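Womgate publishes findings on household chores and robot arms

Gallby, Sep 23, 2024 – Womgate, the domestic automation research group, has today published its report on whether low-cost robot arms are ready to take on everyday chores in the home and on the shop floor. The report finds that they are not ready to work alone, although progress on single, well-defined tasks has been steady.

The work was carried out with the engineering firm Tóth under the Urnero programme, which began in February. It covers 12 tasks, among them sorting cutlery, filling shelves and putting small items back where they belong. Fitting a shaped block into a board is used as the basic test of placing skill.

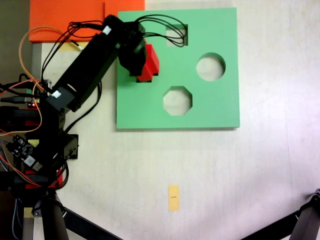
Can a robot arm tidy a kitchen drawer today?

Only under close supervision, and only when the drawer and its contents are already familiar to the system. A change of tray or a new set of spoons is often enough to stop the work.

The report draws on around 2000 attempts. Picking up an object was the more dependable half of most tasks. Setting it down in the right place, at the right angle, remained the harder part – a difference of a few millimetres can decide whether a part goes in or rests on the rim.

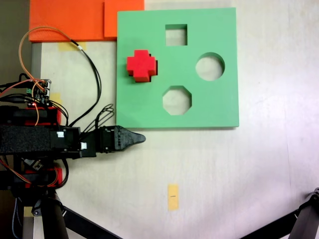 What this means for homes and shops

Womgate advises retailers and care providers against planning staff changes on the basis of present equipment. Supervised trials in stockrooms are considered reasonable where goods are of a regular shape and the layout seldom changes. Laundry, washing-up and the clearing of a laid table are placed in the report's lowest category of readiness.

The group will continue to test with simple blocks as well as household goods, so that results from different arms can be compared.
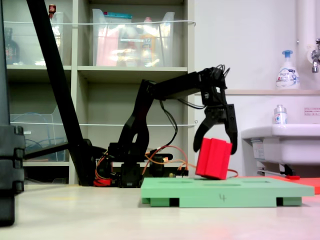 Womgate Press Office

The next phase of Urnero will extend the list to 17 tasks and will include longer chores made up of several steps. Results are expected to be published in full – failed attempts included.

Printed copies of the report are limited to 50 and may be requested from the Womgate office in Gallby.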